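Turnammont Pantry Project: where we are at the halfway mark

Hi Angelica, and thank you for being patient with me on this one! April got away from us a bit, but there is plenty to tell.

The big news is that the container shelf finally exists. When Nurska gave us the grant we had bags of donated kitchen stuff and no idea what was in them, so most of the spring went into sorting. Anything white and plastic got its own pile (a bigger pile than I'd have guessed), and we checked each piece for cracks and stains before it went any further.

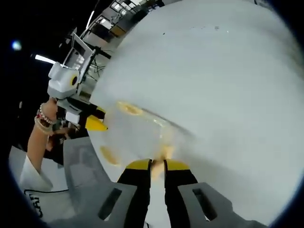

Naveen Vashisht thinks we're still being too soft about it, and that anything we hesitate over should go straight to recycling, because families will only end up throwing it out themselves. Fair point. I've put a "maybe" crate under the sink for now, and he has promised to leave it alone until the next sorting day.

Money first, then. Of the $1,628 for this stretch we have spent $1,379, nearly all of it on shelving, labels and replacement lids. The rest I'd like to keep for a second drying rack, if that's okay with you. We've sent out roughly 300 containers so far, and 18 households have signed up for the next round.

The ones people ask for are the plain rectangular boxes with latches on the long sides. They stack, they fit in a lunch bag, and you can more or less tell what's inside without opening them. Vojtěch wants to give those a shelf to themselves and I think he's right. We do the last check at the round white table, one box at a time, latches and rim, and then it's off to the shelf.
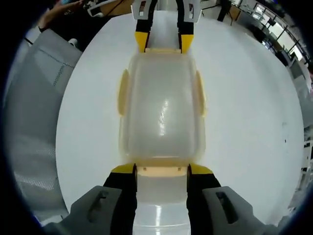

Aileen Macaraeg
Pantry Project Coordinator

Still to do: matching up the stray lids (ugh), printing the care cards, and finding a dry spot for the overflow. Teodoro has offered us a cupboard at Panganiban and I'm going over to measure it. I'll send you the receipts separately, along with the new sign-up sheet.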